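Okay, so I finally made it to the Ladgate open day! I've been saying I'd go for years and something always comes up, but this time I put it on the fridge in big letters and made myself get in the car. It was a 103 mile drive and I left way too early, which meant I was sitting in the parking lot with a gas station muffin before they had even put the signs out.

If you haven't heard of it, Ladgate is the old mill building that got turned into studios and workshops. You pay 5 dollars at the door (cash only, I had to go back to the car and dig in the cup holder) and then you just wander. There's a printed map, but the rooms on the second floor are numbered in an order I never figured out, so I gave up on it and followed the noise.

First stop was Ostermann, the bookbinders. Oh my gosh, the smell in there. Glue and leather and old paper. They let you sew a little pamphlet, and mine came out crooked but I love it. I also bought a notebook I do not need (green cover, cream pages) and it's already too nice to write in. The lady at the press told us they get through 3,000 sheets in a busy month, and then she had us all feel the difference between two kinds of paper that I swear were the same paper.

Next door was Flallon, who make candles, and I have to warn you the line was LONG. I got a fig one and a plain beeswax one. They were out of the orange one I wanted, and they said more in November. I'm going to try to be patient.

Lunch was a grilled cheese from the truck in the courtyard. Good, not great. The pickles were great. I ate on the steps with my shoes off, and if you go, bring a cushion or something, those steps are hard and there are only a few benches.

After that I went down to Serkholm, on the ground floor at the back. I almost skipped it because the map just says "handling room" and I pictured boxes and forklifts. I'm so glad I didn't! It's carpeted and kept pretty dim, and it was a relief after the courtyard. What they care about in there is small, everyday stuff on a table, like taking a white stick and getting it down into a black cup, with a big pale sheet spread over the tabletop. Sounds like nothing, I know. I stood there way longer than I meant to. I kept wanting to hold my breath! 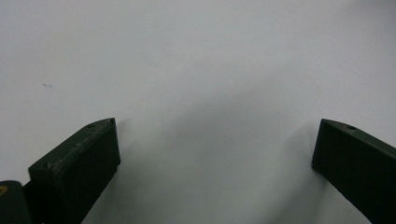
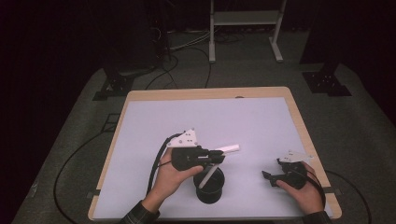
I went back through the main hall afterward to see if the candle line had gotten any shorter (nope, longer) and ended up at the plant table by the front doors. I bought a tiny fern for the bathroom and carried it around in a paper bag for the rest of the afternoon like a baby.

They told us at the door that they were expecting roughly 900 people over the whole day, and by two o'clock I believed it. The stairs were packed, and the restroom by the cafe had a line out into the hallway. There's another one upstairs past the bookbinders that I had all to myself, so use that one.

Would I go again? Yes, definitely, but I'd do the candles first thing and eat before I got there. I'd also bring a real bag, one with handles, and more cash than I think I need. Oh, and the parking lot has one exit, so either leave a little early or hang around till the end. I left right in the middle and sat there for ages with the fern on my lap and the windows down, eating the other half of my muffin.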